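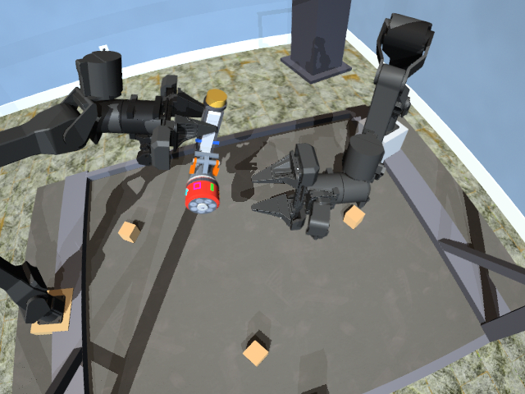 Handover stalls in the two-arm setup: what I found

The fault first showed up in September and I ignored it for longer than I should have. In simulation, the left arm picks up the canister, brings it to the middle of the table and holds it for the right arm. The right arm opens, lines up, and then stops. No error, no timeout. The left arm keeps holding until the episode runs out of steps.

I ran a batch of 100 episodes with fixed seeds. 31 of them stalled. The cubes were placed at random and made no difference, so I left them in.

My first guess was the grasp. The canister has a heavy red drum at the bottom and a thin shaft, and it tends to tilt once it is off the table. I raised the finger friction and got the same stalls on the same seeds. Līga Rimkutė suggested logging the contact pairs on every step, which I had been avoiding on account of the file size. That took an evening and settled it.

The right arm waits on a flag called handover_ready. The flag needs the object's tilt to stay under a limit for five steps in a row. The tilt was being read from the collision mesh, and the collision mesh of the canister was exported from Bultura with its origin at the rim of the drum and its long axis a few degrees off. An object held perfectly upright was already using up almost half the allowance. A small lean did the rest.

The part that bothers me more is the missing timeout. Our wrapper, Plevby, has one, but it only counts while an arm is moving. An arm waiting on a flag is not moving. On hardware this would leave one gripper squeezing a part indefinitely with the motors warm, and the operator would see two arms in a normal state.

Changes so far:

Mesh re-exported with the origin and axis corrected.
Timeout now counts wall time from the start of the handover phase, moving or not.
When it expires, the holding arm lowers the object to the table before it releases. The old abort routine opened the gripper wherever it was.

Same seeds after the changes: no stalls. Kibet Wanyama is repeating the batch on his machine with a different physics step - I want that result before anything goes near the real arms.

Still open: the abort routine does not check for a cube under the object on the way down.

Posted 29/10/2023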